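首页 | 人物 | 手艺 | 居住 | 往期 | 联系我们

他给旧房子配瓷砖

最后更新：一月

苏特里斯诺·纳苏迪安（Sutrisno Nasution）的仓库在一条卸货的巷子里，门牌很小，第一次来的人多半会走过头。仓库叫Pasaribu，是他母亲娘家的姓。他每天早上六点半开门，上午接电话、量砖，下午去客户家里，晚上回来登记。

他做的是旧瓷砖的配补。老房子的厨房、卫生间、楼梯间里，总有几块砖裂了或者空鼓，房主不想全部铲掉，就拿一块样砖来找他。他在库里翻，翻到同款就卖，翻不到就找接近的，再不行就送去小窑烧。

“多数人要的量很少，”他说，“三块、五块，最多一箱。大厂不接这种单，建材市场也没有，停产十几年的颜色，市场里早就没人留了。”

他原来不做这一行。二十多岁的时候在Wekton做仓管，那是一家瓷砖经销商，后来收缩业务，要清掉尾货。清单上一共1,516箱，老板打算按废料处理。纳苏迪安挑走了323箱，用两个月的工资加上向哥哥借的钱付了账。

“当时没有什么计划。我就是觉得那批绿色的砖不应该砸掉。”

那批砖现在还剩84箱，放在仓库最里面的架子上。他说卖得最快的是白色，人人都要补白砖，可是白砖最难配，十种白放在一起，没有两种一样。绿色好配一些，买的人少，来了就一定是真的要。

我问他怎么判断两块砖是不是同一种绿。他从桌上拿起两块，走到门口，背对着太阳看，又侧过来看釉面。

“灯底下不算数。灯有黄有白，砖也跟着变。要在门口看，上午十点以前，或者阴天。看完正面看侧面，看釉是厚是薄，再翻过来看背纹。背纹不一样，正面再像也不是一个厂的，厚度往往也对不上。”

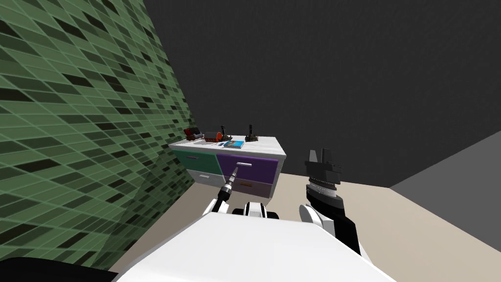
模拟房间：浅绿墙砖与散布其间的深绿砖，后墙为深炭灰色。

说到深浅砖混铺，他话多了起来。他认为浅绿里掺深绿是旧房子修补时很实用的办法。缺了二十块浅绿，配不到完全一样的，不如干脆换成明显更深的颜色，打散了贴。

“差一点点最难看。差一点点，别人一眼就知道你补过。差得多，别人以为本来就是这么设计的。”

打散也有讲究。他不赞成一块隔一块地排，说那样太整齐，贴出来像棋盘，小房间受不了。他的做法是先在地上铺一遍，退到门口看，把挨在一起的深色挪开几块，留下几处挨着的，再看一遍。一面墙通常要摆三四次才动手。工人嫌他慢，有一个师傅干脆让他自己摆好编了号再打电话。

“后来我就都编号了。用铅笔写在背面，从左下角开始。”

填缝剂的颜色他也管。浅绿配米白，深绿多的墙面可以稍微灰一点，纯白他一般不用。他说纯白刚做完好看，厨房里过一年就发黄，颜色一道深一道浅，房主又要来问。缝宽他要求跟旧墙一致，旧墙是两毫米，新补的就不能做三毫米，哪怕师傅手边只有三毫米的十字卡。

烧砖的事情，他交给一家叫Narketti的小窑。窑主只有一台电窑，每个月给他留一次。样砖送过去，先试六片，颜色深浅排开，让房主自己挑。试片的钱单算，房主最后不做也要付。纳苏迪安说这条规矩是吃过亏才定的，早几年有个客户让他试了四轮，最后改贴了墙纸。

“墙纸也没有什么不好，”他补了一句，“就是试片的钱应该付。”

他最近接的一单在一栋叫Skundwood的老公寓，楼梯间的墙裙要修，从一楼到五楼。住户开过几次会，有人想全部刷成涂料，有人坚持要留砖。他去看了两次，量了每一层的空鼓。一、二层坏得厉害，要拆将近一半，三层往上还好。他给的方案是把四、五层拆下来的完整旧砖补到一层去，楼上用新烧的。

“进门的人先看一层，旧砖留在一层。五楼住户少，新砖颜色跳一点也没关系。”

方案还没定下来。五楼有一位住户不同意，觉得自己那一层吃亏。纳苏迪安说他能理解，正在算另一种办法，只从四层拆，五层不动，这样一层会缺十几块，可以用深色的补进去。

拆旧砖是最费工的。他自己动手的时候用薄口的錾子，先把四周的缝掏干净，再从已经碎掉的那块砖往旁边走。水泥砂浆贴的砖，三块里能完整取下一块就算不错；用胶贴的好一些，但背面的胶要泡，要刮，刮一块的时间够贴两块。所以他报价的时候，拆和贴是分开写的，拆的单价更高。很多人看了不明白，他就请人到现场看他拆一块。

“看完一般就不讲价了。”

仓库里没有电脑。所有的砖都登记在几本硬皮本子里，每一款剪一张色卡贴上去，旁边写尺寸、厚度、背纹和剩余数量。他侄女提过要帮他做成网上的目录，他同意了，后来发现照片拍出来的颜色全不对，同一块砖拍三次是三个绿，目录就停在那里。现在有人从外地来问，他请对方把样砖寄来，他再把比对好的寄回去，来回一个多星期。

问他接下来有什么打算，他说想把靠门的架子换掉，那一排太高，整箱的砖搬上搬下伤腰。另外有人介绍了一批拆迁房里的楼梯砖，深绿色，说是有四十多箱，他还没去看。

“电话里都说是深绿。到了再说吧。”

返回列表 | 上一篇 | 下一篇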